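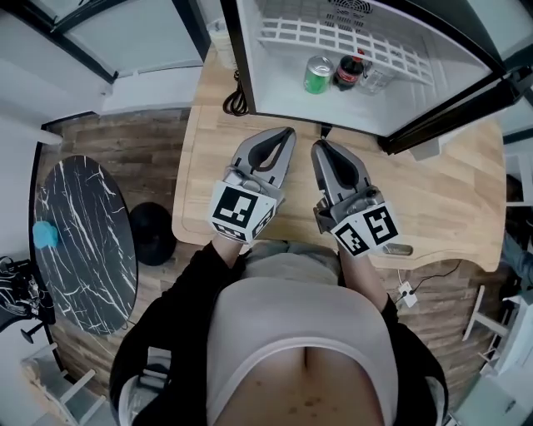

Meltdale, Jul 5, 2024

Hi all,

Sorry for the slow answer, I've had Cauã's questions sitting in my drafts folder while I got some proper hours in with the Flotivis kit. Quoting him so the newer members can follow along:

> From: Cauã Cavalcanti
> Has anybody on the list got hands on the Flotivis handheld pair yet?
> We're looking at two sets for the kitchen tasks and the brochure is all
> adjectives. I want to know (a) how they feel after an hour, (b) whether
> the marker cubes get in the way, (c) if the fingers can cope with a
> pop can, and (d) what you get for the money. We're on the Brito
> grippers now and my wrists hate me.

Right, wrists first! I'm coming off the Brito ones too, and the Flotivis pair is a good bit kinder. The weight sits back over your hand instead of out at the claw, so you're not holding the nose up all day. I did an hour of fridge work without a break and my forearms were fine, though my thumbs knew all about it. The trigger spring is stiffer than I'd like and there's no adjustment for it (I asked, and they say a softer one is coming in September, so we'll see).

The cubes. You've got a white block on each gripper with the black square patterns, one on top facing up and more on the sides, and the left and right carry different patterns so the software can't muddle them. With an overhead view, like the one at the top of this message, the big top faces read beautifully. My worry was always going to be the fridge. Once you reach in under the top of it you lose the big face, and then you're relying on whichever side happens to be showing. Tracking dropped out on me a few times with my hand right at the back, and mostly came good again when I pulled out. If your tasks are all on an open bench you'll never notice. If you're in and out of cupboards, pull the fridge forward and swing the door as wide as it'll go, that helped heaps.

And yes, the corner of a cube will catch on a wire shelf. Ask me how I know. No damage, but it did knock the calibration and I had to redo the session.

Fingers! These are the bit I love. They're long and they taper, with dark pads down the inside, and you can get one in beside a bottle when the drinks are lined up close together. I've been using a pop can, a cola bottle and a plain water bottle as my standard lot. The can is easy as long as you take it low. The cola bottle is no trouble either. The water bottle is the fiddly one, the plastic gives when you squeeze and it wants to twist on you, so go slowly and grab it near the neck.

Now the money. It's 949 for the pair with cubes fitted, a calibration card and a year of the software. Spare finger pads come in a set for 28, and I'd order a set straight up, as mine are already going a bit shiny at the tips. The software will do 500 recordings before it starts nagging you to archive, and the export went into our Jirnley setup without any fuss, which surprised me after the circus we had with the last lot.

Grumbles: the carry case is rubbish, the manual has a whole page in the wrong order, and the support desk took 5 days to tell me to turn it off and on again. The sleeves of my jacket also kept riding over the release button, so wear something snug at the wrist.

Would I buy them? For kitchen work, yeah, I would, and I'd get one set before committing to two. Cauã, if you're ever up this way you're welcome to come and have a go on ours.

Cheers,
Wissam Matar

Comments (3)

benchtop_bec: Does the software run on an older laptop? Ours is ancient and the fan screams at everything.

Cauã Cavalcanti: Brilliant, thanks Wissam. Going for one set to start. Did you try it left-handed at all?

Wissam Matar: @bec it ran on my old one but the playback was jerky. @Cauã only a bit, the release button is on the same side on both, so it's a stretch for the left thumb.

Contact the list owner | © 2024 Meltdale Handheld Robotics List | Back to top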